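Guller Evening Classes
Keeping House, Unit 4: Folding and Putting Away
Handout to take home (tutor: Aled Morgan)

Welcome back, all of you, and thank you for bringing such a splendid heap of laundry last time. We carry on now with T-shirts and other soft tops, and I'd like you to use the bed for it. A table is fine if you have a big one, but most of us haven't, and a bed is a kind height for the back (mine, anyway!).

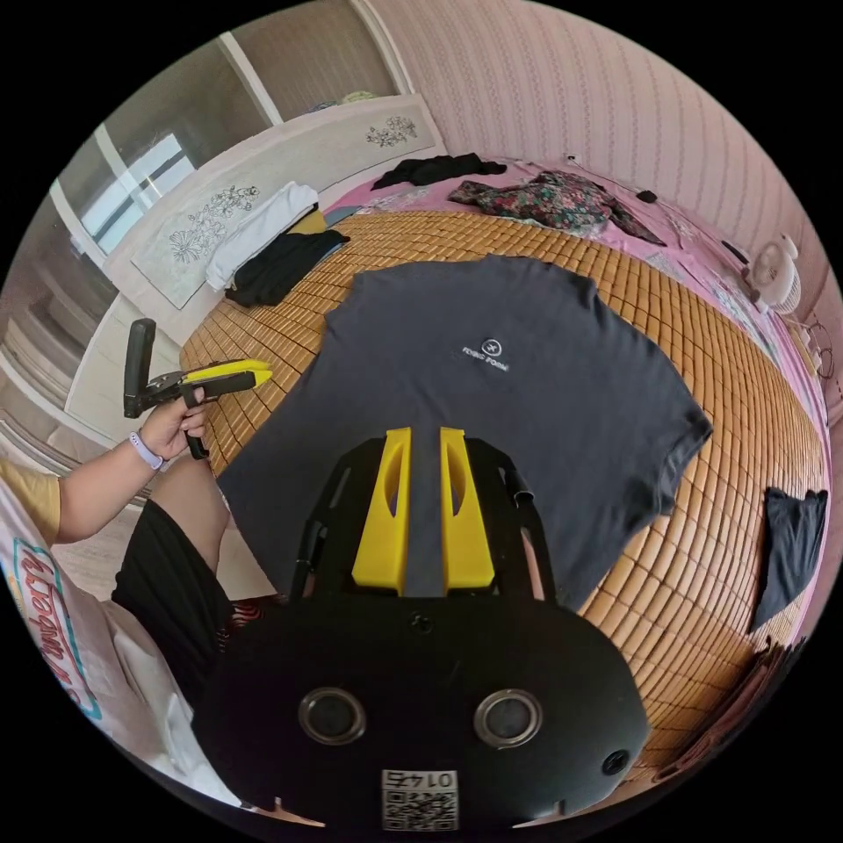
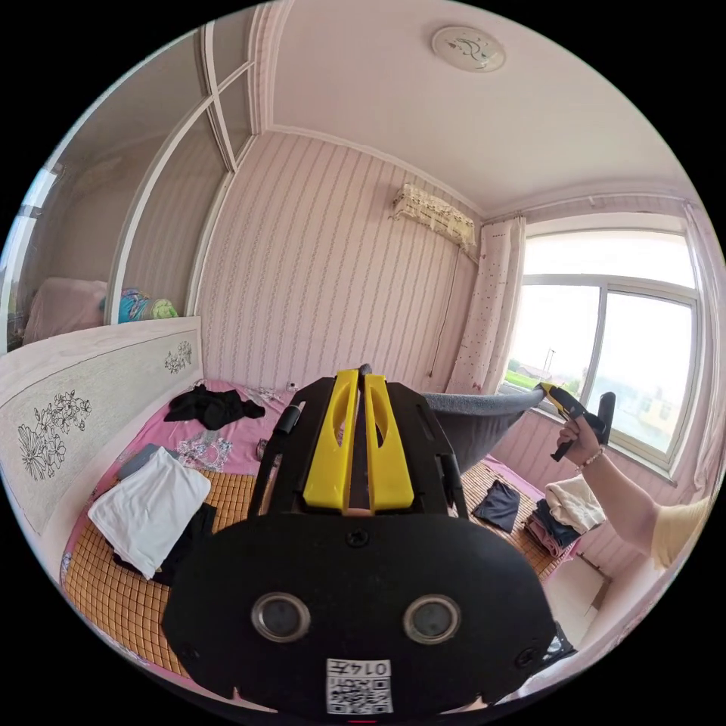

Before you begin, clear a good flat space. A soft duvet is the enemy of a straight fold, so take it off or push it right down to the foot. If you sleep on a bamboo mat in the warm months, leave it where it is, as it makes a lovely firm surface and you can use the rows to line up your edges. Cyrill Zaugg, who takes the ironing unit, swears by a folded blanket under a cotton sheet, and you are welcome to try his way too.

The basic T-shirt fold

Lay the shirt out with the neck away from you and the sleeves spread. Smooth it from the middle outwards with the flat of your hand. Take your time over this bit, please, I know it's tempting to rush. If the shirt has a print or a small badge on the chest, decide now whether you want it to show in the drawer. If you do, turn the shirt over so the print is face down.

Bring one side in to the middle, sleeve and all, then lay the sleeve back on itself so it doesn't poke out. Do the same with the other side. You should have a long, even strip. Fold the hem up towards the neck, stopping a little short of the collar, and then fold once or twice more, depending on how deep your drawer is.

Thin shirts like to slither. Shake them well first, holding them by the shoulders near a window if you can, where the light will show you any marks you missed in the wash.

Sorting as you go

I used to fold everything and sort afterwards, and I ended up handling each thing twice. Start your piles on the bed straight away, one for each drawer or shelf. Darks can be awful to tell apart in the evening, navy and black especially, so do those by daylight. Keep the piles low. They topple when you lean across for the next thing, and then there are words.

For next time

Please fold one full wash at home and bring 3 tops that have beaten you. Hoods, slippery fabrics and anything with odd straps are all very welcome. We shall be in room 131 again, and the kettle will be on beforehand for anyone who comes early.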